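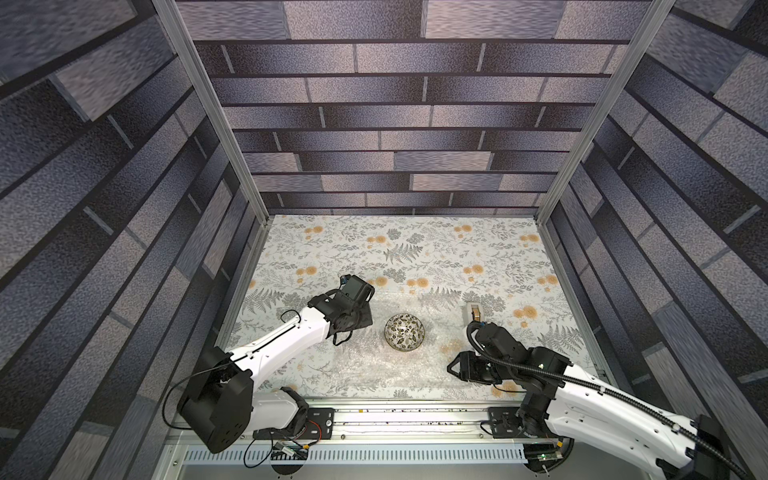
Floral-print tabletop with brick-pattern walls on three sides.

23rd April
By Raquel Frade

Pre-launch check: Osedano childhood TV survey, online version

Checked against the December script. Items are marked OK, FIX or OPEN.

1. Age screener - OK
Anyone under 19 is sent to the closing page. Tried it on a phone and a laptop.

2. Consent page - FIX
The contact address still belongs to the old Lornport office. Peter Vrabec has the new one.

3. Show list, Q4 - FIX
Two cartoons are listed twice under different spellings. Keep the spelling used in the original broadcast titles. The order shuffles as it should, but "None of these" shuffles with it and needs to be pinned to the bottom.

4. "Better or worse than today" question, Q7 - OPEN
The scale runs from better to worse for everyone. Svetozár Tóth wants it flipped for half the sample. I agree, but it has to be settled before translation.

5. Theme tune clips, Q9 - FIX
Clip three starts at full volume. Bring it down to match the others. Add a "can't play sound" button - people on office computers will get stuck without it.

6. Parents' section - OK
Only opens for those who said they have children at home. Back button works.

7. Length - OPEN
The limit we agreed with Irkanine is 60 questions. The parents' route is inside it. The longest route, with the superhero follow-ups, has not been tested from start to end.

8. Personal data - OK
Names and emails are stored apart from answers. Deletion is set for 90 days after close.

9. Quotas - OK
Target is 648 completes. Full groups close by themselves.

10. Distress line - FIX
Q12 asks about unhappy memories from childhood. The help page link must show on that screen, and right now it only shows at the end.

Do not launch until items 2, 5 and 10 are signed off. Evaristo Espinoza to recheck them and initial the sheet.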